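**FOR IMMEDIATE RELEASE – Jan 22, 2021**

# Givetti opens its shared office floor, with one big white table in the middle of it

Givetti is delighted to announce that its new shared office floor, Fondeo, is open to small firms and people who work for themselves. It has been a long time coming. The lease was signed in August, and the months since have gone into desks, lights, sockets and a surprising amount of talk about a table.

The table is large, white and oval, and it is the piece we are proudest of. We wanted a place where people could spread things out, turn them over, pass them across and talk about them without a laptop lid in the way. A long rectangle would have given us a head and a foot. The oval lets everyone pull up a chair wherever there is a gap, and the rounded ends leave room to walk past with a cup of tea.
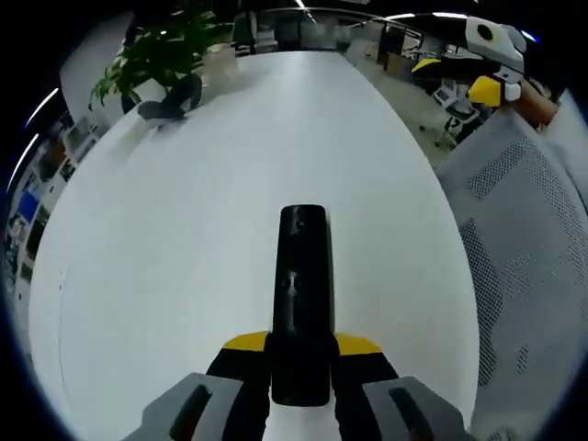
Fondeo covers 300 square metres on a single floor. There are rows of desks for quiet work, and the big table is for everything else – unpacking samples, checking small parts, sorting cables, or comparing two versions of the same thing side by side. The first members have taken to it faster than we dared hope, and we love seeing it in use!

We kept the table plain on purpose. A pale top makes small dark things easy to find, and it wipes clean in a minute. The seating is ordinary office seating, including grey chairs with mesh backs, and people are welcome to move chairs between the desks and the table as they like.

Plants were the one extra we insisted on. Members voted for green leaves over cut flowers (by a wide margin, we're told), and a leafy plant on the table does a lot for a room full of screens. The planting was looked after by Gilis, who also advised on which kinds cope well with indoor light. Members don't need to water anything, though several have already asked if they may.

## How the big table works

The table can't be booked by the hour, and we'd like to keep it that way. A few house rules have grown up during the trial weeks:

- Bring what you are working on, and take it with you when you go.
- Small items are easily lost on a shared surface, so keep them together in a tray or a pouch.
- Boxes are fine on the table while you unpack. Flatten them afterwards and leave them by the lift.
- Keep cables off the walkway side.
- If you need the whole table, put a note on the board the day before.

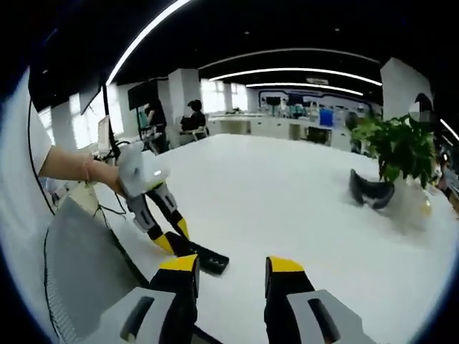
## Light, screens and room to move

The floor has bright windows along one side and strips of ceiling light overhead, so the table is usable well into a winter evening. White pillars break up the room a little, and monitors stand at the desks for members who prefer a bigger screen.

At the back is a long white counter under a blue graphic banner. It has turned into the spot for short chats and for those first ten minutes of the morning before anyone has properly sat down. We had planned it as a place to leave post – it does that too.

The layout was drawn up with the design studio Um, whose team spent several days watching how people moved through our old rooms before putting anything on paper. Their main suggestion was to give up a row of desks so that the table could have space on every side. It cost us a few places and we are very glad we listened.

## Membership

There are 62 places at Fondeo, and almost 123 people asked to be told when the doors opened. Places are offered in the order in which requests arrived. Members pay by the month, with one month's notice on either side, and the price covers desk, table, counter, heating and internet.

Givetti has also set aside a fund of 4,000 pounds to help people in their first year of trading with part of the fee. A short letter about the work is all we ask for.

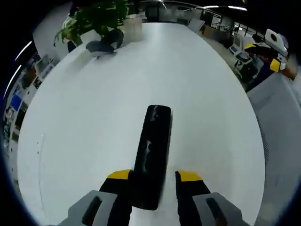 **Can members leave their work on the table overnight?**

Everything has to be cleared at the end of the day so the top can be wiped down. Lockers are available for anything too awkward to carry home, and larger boxes can be stored in the cupboard by the lift if they carry a name and a date.

## Visiting

Short visits can be arranged through the Givetti front desk, and members of the press are warmly invited to come and work from the table for a morning. Please give two days' notice and say how many of you are coming.

**About Givetti**

Givetti runs shared workrooms for small firms. Fondeo is its newest floor and the first planned with Um and Gilis.

Ends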